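What We Learned About Password Reuse on Our Own Campus
Final project report, Introduction to Computer Security
Wanda Szabo and Lorcan Lynch

Why we picked this topic

When we started in October, Lorcan wanted to write about phone malware and I wanted to write about anything that would let me talk to people, so we met in the middle and settled on passwords. Everybody has them, everybody grumbles about them, and (as we found out very quickly) nearly everybody has a story about losing one. We are grateful to the students who sat with us and shared theirs, sometimes for much longer than we had asked them to!

How we did it

We sent a short survey to 235 students and got 200 complete answers back, which made us very happy. We never asked for a real password. For the second part we used Prudano, a small checking program that Lorcan wrote, and ran it on a practice list of 3767 made-up logins that came with our course materials.

Prudano looks for two things: the same password used on more than one account, and passwords that differ only by a number or an exclamation point at the end. The second kind gave us the most trouble — our first version flagged far too many, and we spent a long evening going through the rules line by line.

We also did longer talks with 18 students in the lounge, and those are the part I will remember best. People named passwords after pets, old street addresses and favorite toys, and then used them for their bank as well as their email. 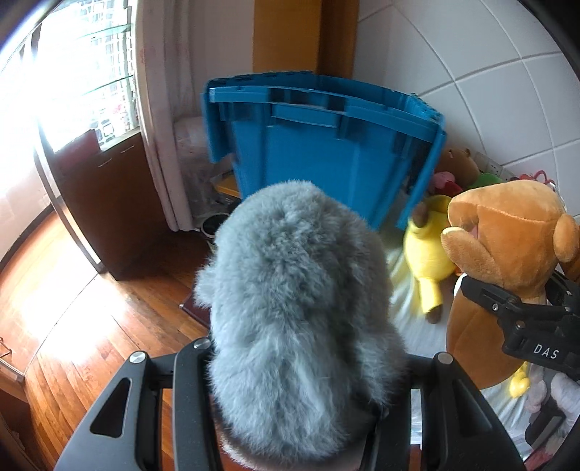

What we would do differently

We would start the survey sooner and word the third question better, because "important account" meant something different to each person who read it. Lorcan would also like to rewrite the part of Prudano that reads the list, as it gets slow on his older laptop.

Our advice to other students is to use a password manager, turn on two-step login for email first, and change any password that you have given to a roommate. I have now done all of this myself, and Lorcan is still working on the last one.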